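Giving up the allotment

10/01/2024

I handed back the key to plot 19 at Mollside this morning. I had been putting it off since the rent letter came, and then I ran out of reasons to.

I took the plot on in April, nine years ago, after a long wait on the list. It was mostly couch grass and broken glass. Hubert Sobczak had the plot next door and he lent me a fork for the first season. He also told me to stop digging when it rained, which I ignored, and I spent two summers breaking up clods as a result.

Beans did well there. Carrots never did. I tried them in the ground, in a raised bed and in an old water tank, and the fly got them every time. Onions were fine if I remembered to net them. The rhubarb was there before me and will be there long after.

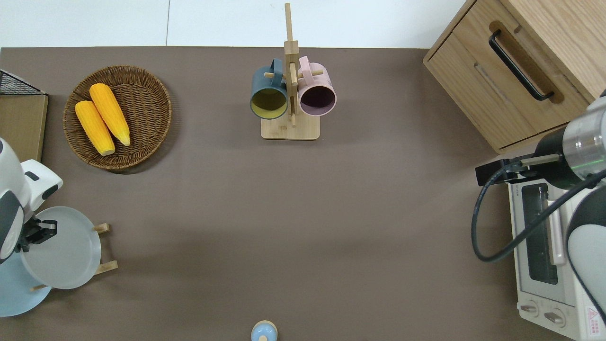 Corn in the basket, mugs where they always are.

Sweetcorn was the one thing I grew mainly to show off. You need a block of it, not a row, or the cobs come up gappy, and it wants more water than I could carry in a dry year. The badgers had the lot twice. Notburga Thaler put a low electric wire round hers and never lost a cob, but I didn't fancy that with the grandchildren running about.

The reason for stopping is my knee, plus the bus. The 567 used to go right past the gate. Now it turns off at the bottom of the hill and I have to walk up with whatever I'm carrying. I can do it, but I get there tired and then there's the weeding.

The shed has gone to Eduard Baláž, along with the water butts and 100 canes. I kept my trowel, the good secateurs and a tin of seed labels that I will probably never use. He wants to put in a pear tree. I said to plant it well away from the path – the ground is better at the back.

At home I have a yard that gets sun until two o'clock. I've ordered three big pots and some compost, and I'm going to try salad leaves, chives and one courgette. Hubert says one courgette is plenty for anybody. He's also offered me a corner of his plot for beans, and I've told him I'll think about it when the weather warms up.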